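Search this site
Search
Go

Week 3 notes: How we figured out that air pushes back

Okay, so last time we ended in a bit of a rush and I promised I'd write up the part on air pressure properly. These are cleaned-up versions of what I said at the board, plus a couple of things I forgot. If you were in Chaiwat Phuthong's section you may have done the mercury part already, so skim it.

Start with the pump problem. In the early 1600s, people who dug wells and mines knew from long practice that a suction pump would not lift water more than ten meters or so. You could build the pump as tall as you liked, seal it as well as you liked, and the water just stopped. The going explanation for suction was that nature hates a vacuum and will do anything to avoid one. Which leaves you with a funny question – why does nature stop hating it at ten meters?

Galileo heard about this and wrote about it near the end of his life. His guess was that a column of water is like a rope hanging from the ceiling: make it long enough and it breaks under its own weight. I like this guess a lot, even though it's wrong. It treats the limit as something you could measure, and it got other people measuring.

Evangelista Torricelli came at it with a heavier liquid. Mercury is more than thirteen times as dense as water, so if weight is what matters, the column ought to be much shorter and you can do the whole thing indoors. He had a glass tube filled with mercury, closed at one end, and turned upside down in a dish (Vincenzo Viviani did the hands-on work, by most accounts). The mercury dropped and then stood at 76 centimeters, give or take. Do the division yourselves before next class, please! Ten and a bit meters of water, divided by 13.6. You should get very close to what they saw. 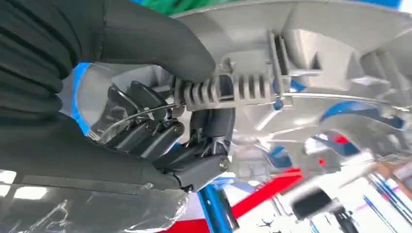

Torricelli's reading of it was that nothing inside the tube was pulling. The air outside was pressing down on the dish and holding the mercury up. He has a lovely line in a letter about all of us living at the bottom of an ocean of air, and if that's right, you'd expect less push when you climb toward the top of the ocean.

That test came in 1648. Blaise Pascal, who was in no shape to climb anything, asked his brother-in-law Florin Périer to carry a tube up the Puy de Dôme in central France. Périer left a second tube at the bottom with someone to watch it all day. Up top, the mercury stood about eight centimeters lower. The one at the bottom hadn't moved. I get excited about that second tube every year – it's a control, done carefully, well before anybody was teaching people to do that.

Then we get to Robert Boyle and Robert Hooke in Oxford, with an air pump that Hooke did much of the building on. It leaked and was very expensive. But it let them put things inside a glass globe and take most of the air away. A ringing bell or watch got faint. Candles went out. And out of the arguments that followed came the rule you know from high school: squeeze a gas to half its volume, keep the temperature steady, and the pressure doubles.

For the problem set, do 1 through 4. Number 4 gives you a trapped gas at 200 kPa that gets squeezed until it reads 532 kPa, and asks what fraction of the volume is left. You don't need the starting volume. People always write to me asking for the starting volume.

Reading is the Bedier packet, up to where the pump drawings start. The Akyol chapter is optional, but it's good on the fights over whether the space above the mercury was really empty. Next time: heat, and why so many smart people thought it was a fluid.

Related notes
Week 1: Why the Greeks didn't weigh things more
Week 2: Falling bodies and the inclined plane
Week 4: Heat as a fluid
Lab sheet: Reading a barometer

Contact: Sarnness Hall, Room 280 | Course notes, free to copy for class use | Back to top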